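風船の覆い

一　タオル

カルトソープの共同工房は、夜の九時を過ぎると暖房が切れる。八月にはそれが問題にならないので、ボジェナ・グウォヴァツキは夏のあいだ、ほとんど毎晩残っていた。奥の作業台が彼女の場所だった。壁の白いペンキが視覚の処理を狂わせるので、台の後ろには黒い布を吊ってある。六月に吊ったときは仮のつもりだったが、そのままになった。

機械の名前はスケシスという。ベテル・ツェガイがつけた名前で、意味は聞いていない。ベテルは腕と手を受け持ち、ボジェナは動作のほうを受け持っていた。手は、廃業したサンドゥという小さな会社の在庫を箱ごと買い取って組み直した。説明書は一冊も入っていなかった。届いた週、二人は床に座って指を一本ずつ電源につなぎ、どの線がどの関節を動かすのかを紙に書いていった。その紙は今も引き出しにある。何か所か、線の色が消されて書き直されている。

風船を使おうと言ったのはベテルだった。

「卵は割れたら掃除が大変だから」

「風船も割れる」

「割れたら音でわかる。見ていなくてもいい」

それで風船になった。薄いブルーのを膨らませて口を結び、台に置いたら、すぐに転がって床に落ちた。もう一度置いても落ちた。台が傾いているのかと思って水準器を当てたが、傾いてはいなかった。空調の風だった。ベテルが流しのところから灰色のタオルを持ってきて、畳んで敷いた。風船はその上で止まった。

課題は単純だった。風船に薄い覆いをかけ、両手でつまんで外す。力を入れすぎれば風船が動く。弱ければつまめない。人間なら三歳でもできることを、ボジェナはもう何週間も書き直していた。

つまみ方には順番があった。左の人差し指で横から覆いを押さえ、右手は親指と人差し指で端をつまむ。押さえるほうが先だった。逆にすると、覆いが風船の上を滑って向こう側へ逃げる。順番を入れ替えるだけのことに、ボジェナは一晩使った。待ち時間の指定が別のファイルに残っていて、書き直したはずの順番が毎回もとに戻っていたからだ。

「手首の蓋は?」とボジェナが訊いた。

「まだ。どうせまた開けるから」

赤い線が見えているのがボジェナは好きではなかったが、蓋のことはベテルの担当だった。

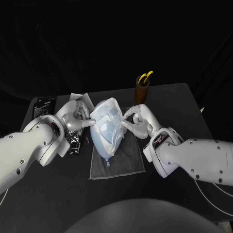
二　十七回目

ノートには試行の番号と結果だけを書くことにしていた。感想を書き始めると長くなり、翌日読み返しても役に立たない。十六回目の欄には「右、つまめず」とあった。十五回目も同じだった。十四回目は「停電」とあり、これは工房のほかの利用者が旋盤と掃除機を同時に動かしたせいで、スケシスには関係がなかった。

十七回目を始めたとき、ベテルは台の横の丸椅子に座ってサンドイッチを食べていた。

左腕が先に出た。右腕が少し遅れた。二つの手が覆いに届くまで、モーターの音は一定だった。右の指が閉じた。ボジェナは画面の電流値を見ていて、台のほうを見ていなかった。

「持った」とベテルが言った。

「どっちが」

「両方」

ボジェナは顔を上げた。覆いは両手の指先のあいだにあって、皺が寄り、下のほうは垂れていた。風船はタオルの上に残っていた。

二人とも、しばらく何も言わなかった。止めるところまでしか書いていなかったので、スケシスは止まったままだった。その先の動作はなかった。外した覆いをどこへ置くのか、ボジェナはまだ決めていなかった。

「次は?」とベテルが訊いた。

「ない」

「ないの?」

「外れると思っていなかったから、書いてない」

ベテルは残りのパンを口に入れ、立ち上がって、手を拭いてから台の前に回った。覆いを取ってやろうとしたのだろう。しかし手を伸ばしかけて、やめた。

「触らないほうがいい?」

「触らないほうがいい。保持の時間を見たい」

二十分待った。そのあいだベテルは、ヌクデンの話をした。ヌクデンは二人が応募するつもりの展示会で、家庭で作った機械ばかりを集めて、隣町の古い市場で開かれる。出展の条件は、観客の前で何か一つの動作を続けて見せることだった。失敗してもよいが、止まったままはいけない、と要項にあった。ベテルはその一行を気にしていた。

「続けて、というのは何回だと思う」

「書いてないなら、こちらで決めていいと思う」

「三回?」

「三回続けてできたら、応募する」

「締め切りは」

「来週」

指は二十分のあいだ開かなかった。ボジェナはノートに十七回目の結果を書いた。「両手、保持」。それだけでは足りない気がして、少し考えてから、横に時間を足した。 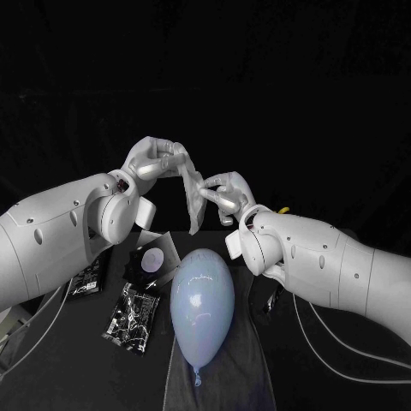 三　人差し指

三回続けるのは別の問題だった。

二回までは行く。その次で必ずどこかがおかしくなる。たいていは左の人差し指だった。ほかの指が曲がるときに一本だけ曲がらず、立ったままになる。立っていても、残りの指と右手とで覆いを支えられることはあった。支えられないこともあった。どちらになるか、始める前にはわからなかった。

ボジェナは自分の書いた動作を疑って、最初から読み直した。間違いは見つかったが、指とは関係のない間違いだった。それを直しても指は立った。

ベテルは自分の組んだ手を疑って、左手を外して家に持って帰った。翌日、紙袋に入れて戻ってきた。

「夜中に台所でやったら、ちゃんと曲がる」

「何回?」

「数えてない。母が起きてきて、やめろと言うまで」

「ここでは曲がらない」

「台所は涼しかった」

ボジェナはそれを聞いて、温度計を借りに行った。工房の事務室には温度計がなく、隣の木工の人が接着剤用に使っているのを貸してくれた。手の甲に当てて、動かしながら測った。最初は何でもなかった。続けて動かすと数字が上がり、ある温度を超えたところで人差し指の反応が遅れた。一度遅れると、次からは曲がらなかった。

原因がわかっても、直し方はすぐには出てこなかった。サンドゥに問い合わせることはできない。会社がない。ベテルは人差し指のモーターを予備と入れ替えたが、予備も同じ温度で同じように遅れた。入れ替えに半日かかって、元に戻すのにまた半日かかった。

「休ませればいい」とボジェナが言った。

「展示で? 止まったままはいけないんだよ」

「指だけ休ませる。使わないで済む持ち方を教える」

「人差し指なしで?」

「右はそのまま。左だけ」

ベテルは自分の左手を出して、人差し指を立て、残りの指でシャツの裾をつまんでみた。つまめた。右手も添えて引っぱってみた。少し変な格好だったが、裾は逃げなかった。

「行儀が悪く見えないかな」

「どこが」

「指さしてるみたいで」

「天井しか指してない」

それからの数日、ボジェナは左手の動作を書き直した。人差し指には最初から上を向かせておく。覆いは左手の側面に寄せ、右の指先で集めるように持つ。以前のようには広がらず、くしゃくしゃになる。見た目は前のほうがよかった。ベテルもそう言った。ボジェナも同じ意見だったが、直さなかった。

白いケーブルが台の上で腕に引っかかることがあったので、手前に弧を描かせて逃がした。それで引っかからなくなった。この日はほかに良いことがなかった。
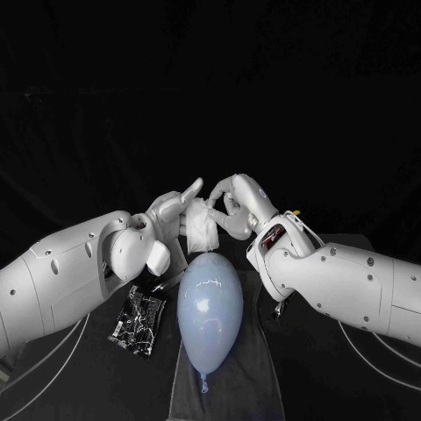
風船の上で寄り合う両手。左の人差し指は上向き。

最初の成功は夕方だった。二回目はそのすぐあとで、ベテルは丸椅子に座らずに立って見ていた。三回目に入る前に、ボジェナは温度計を手の甲に当てた。低くはなかった。人差し指を動かしていない分だけ、前よりは上がり方が遅かった。

「やる?」

「やる」

腕が出た。右が遅れるのは直していない。直さなくても困らなかったからだ。右手が下を向いて、指が丸まった。左手が寄った。覆いが集まって、風船から浮いた。風船はわずかに揺れて、タオルの皺のところで止まった。

今度は先の動作も書いてあった。両手は覆いを持ったまま横へ動き、台の空いているところで指を開いた。覆いは落ちた。落ちてから、ゆっくり広がろうとして、途中でやめたような形になった。

「三回」とベテルが言った。

ボジェナはノートに書いた。それから温度も書いた。

四　申込書

申込書は一枚だった。機械の名前の欄にスケシスと書き、製作者の欄に二人の名前を書いた。ベテルの姓の綴りをボジェナが間違え、二重線で消した。日付の欄には、2021年8月27日（金）と書いた。

「実演の内容」という欄がいちばん大きかった。ボジェナは「風船の覆いを外す」と書いて、ペンを置いた。欄はほとんど余っていた。

「もう少し何か書いたら」とベテルが言った。

「何を」

「両手で、とか」

ボジェナは頭に「両手で」を書き足した。それでも余っていたので、ベテルがペンを取り、その下に小さな字で「左の人差し指は使いません」と書いた。

「それ、要る?」

「訊かれるから。先に書いておけば訊かれない」

「訊かれると思う」

「じゃあ、あなたが答えて」

封筒は事務室でもらった。切手が足りなかったので、ベテルが帰りに買って貼ることになった。ボジェナは電源を落とす前に、スケシスの両腕を台の左右に戻し、手首の開いたところに埃が入らないよう布をかけた。タオルは敷いたままにした。風船は結び目を手前にして置いてあったのが、少し横を向いていた。

「それ、しぼんできてない?」とベテルが入口から言った。

ボジェナは指で押してみた。少し柔らかかった。

「明日、新しいのを膨らませる」

「大きさが変わったら、また書き直し?」

「たぶん」

ベテルは封筒を鞄に入れて、自転車の鍵を探し始めた。鍵は作業台の引き出しの、線の色を書いた紙の上にあった。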